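Research > Teaching and Learning > Student Robotics > Working Papers

Print this page | E-mail this page

4. What the club sessions can and cannot show

Section 3 set out the case made for the Flindel after-school club, namely that students who gather their own handling data come to understand robots better than students who are given a finished set. We wanted to believe this. The evidence is thinner than the enthusiasm.

The club logged 161 demonstrations between September and the end of term. Bradley Heywood, who ran the sessions, treats that figure as a sign of engagement. It is at least as much a sign of who was willing to hold the tool. Two students produced 90 of the demonstrations between them, and the written reflections, on which most of the claims about understanding depend, come largely from the same pair. The remaining students wrote a line or so each, often copied from the task sheet.

There is also the question of what was being learned. The Okik exercises ask students to repeat a movement until the recording passes a quality check. Passing the check is a skill, and the students plainly got better at it, but a student can get better at passing a check without being able to say why an earlier attempt failed. When we asked for such an explanation in the exit interviews, 8 students gave one that we could mark as correct. We had no interviews from the start of term to set beside these, so we cannot say how many would have managed it anyway.

Pilkington's earlier report on the Fivcombe workshops makes a stronger claim, that shared work around one bench improves talk between students. The working area in Figure 2, with a robotic arm and a printed marker board close to people's hands, is certainly a place where talk might happen.
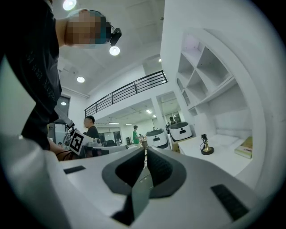

Figure 2. Work in progress near the robotic arm, seen past the fingers of a hand-held gripper.

Our audio notes are less cheering. Much of the talk we could make out concerned whose turn it was and whether the last run had saved. We coded this as "coordination", following Pilkington, though we have doubts about the label and would not lean on the totals.

None of this means the club was a waste of an evening. Attendance held up, and we would run it again with a comparison group and a short test in the first week. Until that is done, the gains reported in Table 3 should be read as the students' own view of their progress.

Related items
Marking group work in practical robotics
Task sheets for the Okik exercises
Fivcombe workshops: report and responses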